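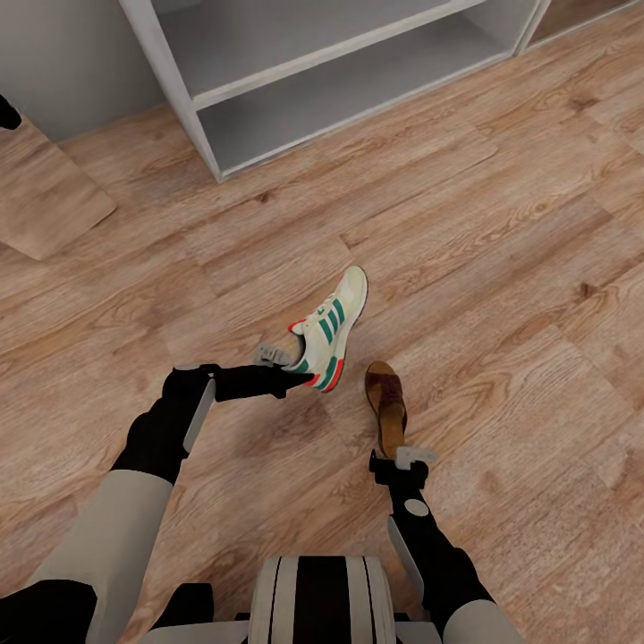 Journal, 2022-10-03 : la basket et la sandale

Doltuditz, matin. Le planificateur tient enfin une chaussure. En simulation, bien sûr, où les baskets n'ont pas de lacets qui se prennent dans les doigts. La pince gauche serre l'arrière, pointe en l'air, comme on sort une bestiole de la baignoire. La droite, elle, est au ras du plancher, sous le talon de la sandale marron, et tout mon problème tient dans ces derniers centimètres.

Roda, notre module de perception, me donne une pose correcte pour la semelle et une pose fantaisiste pour la lanière. Darko, qui planifie, lui fait une confiance de jeune marié. J'ai relancé 306 essais cette nuit avec 2 graines différentes : mêmes hésitations du bras droit, au même endroit. Au moins c'est reproductible, je prends.

Relu le code du contrôleur. Plus de 2 000 lignes, dont un commentaire signé de moi : « provisoire, à virer en décembre ». Il ne précisait pas l'année.

Après-midi perdu à synchroniser les deux bras. J'ai mis 4 pas de retard sur le droit, puis je les ai enlevés, puis remis.

L'étagère blanche attend toujours sa première paire. Demain, je branche Rema pour rejouer les trajectoires et je touche enfin au seuil de contact de la pince droite.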